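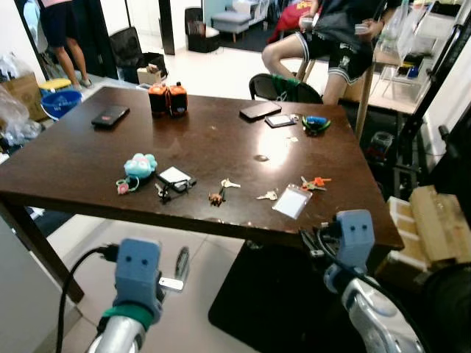
Where should the keys go when we come home? They should go in one place close to the door, the same place every evening, and the other small things should go somewhere else.

I know this answer for many years and I did not follow it. In our apartment in Plostden the keys slept in coats, in the fruit bowl, on the washing machine and once for two weeks inside a rubber boot. So this winter I decided to take out every small thing from the pockets, drawers and bags, and to put all of it on one big dark table before deciding anything.

Tollell, February issue, 2/18/23

The table is important. When I worked drawer by drawer, as I did in October, I only moved things from one drawer to the other. A table makes you see that you own the same key three times. It also makes you see which things belong to nobody in the house anymore, for example the key of a bicycle lock that was cut years ago.

I put the phones toward the back, because they are easy to recognize and do not need any thinking. The keys I wanted near the front, where my hands are. Between the two groups there is always a third group which I cannot name well. It has charms, card holders, pins, the small bags that come with something and stay after the thing is gone. My grandmother had a word for this group, but it is not polite in English.

The first rule is to leave the charms on the keys until the end. I was tempted to take them all off at the beginning and make a clean row of metal. This was a mistake when I did it with the office keys some years ago. A key alone looks like every other key. With a small animal hanging from it, you know in the dark of the bag that it is the key for the cellar. Plush ones are even better, as the fingers find them first, although they get gray very quickly and I wash them by hand in the sink.

The second rule is to try every key. It is boring and you will walk up and down the stairs many times. I did it with a notebook, one line for each door, and I wrote also the doors that did not open.
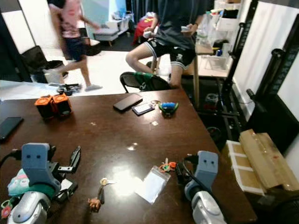

The notebook showed me that the mailbox had no spare, and that the storage room had more spares than it has shelves. I went with the mailbox key to Tokgöz, the repair shop behind the market, where they cut it while I waited. On their wall hang 42 kinds of key blanks – I asked, because I had to write it here – and the person at the machine took the correct one without looking up.

For the cards I have less advice. A card that opens a door should be in a holder which closes on the sides, because it falls out from the open kind when you bend down. If the card has a strap, keep the strap short. I do not like to carry the card and the key for the same building on one ring. When you lose it, you lose the two together, and then you must stand outside and call somebody.

After the keys come the cables and the little tools. Pliers do not belong with keys, but they are always found with them, and I believe each family has a pair that travels through the rooms without a home. The pin for opening the phone tray is worse. I tied a paper tag to mine years ago and I have not lost it again. Small clear bags with a zip are also useful here. I bought a pack of 50, and I am ashamed to say that the unused ones became one more thing to find a place for.

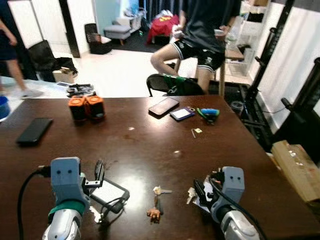

Keys, phones and small tools on the dark wooden table.

The putting away took less time than the sorting. By the door we have now a row of hooks from Poltadness, a small brand which makes them in beech, and each hook is for one set and not for one person. I wanted the shallow tray of the same brand too, but the width is 36 centimeters and our shelf is narrower. I use a soup plate. It has a chip on the edge and it does the work.

The things which found no door and no owner went into an envelope with the year written on it. I will keep it until next winter. Friends tell me this is only a drawer made of paper, and maybe they are right, but I threw away a key once that was for my parents' attic, and the locksmith was more expensive than the lock.

If you want to do the same, choose a day with good light and wipe the table before. Tell the family not to pick up "just this one" while you are working. My family did it twice, and the second time it was the mailbox key.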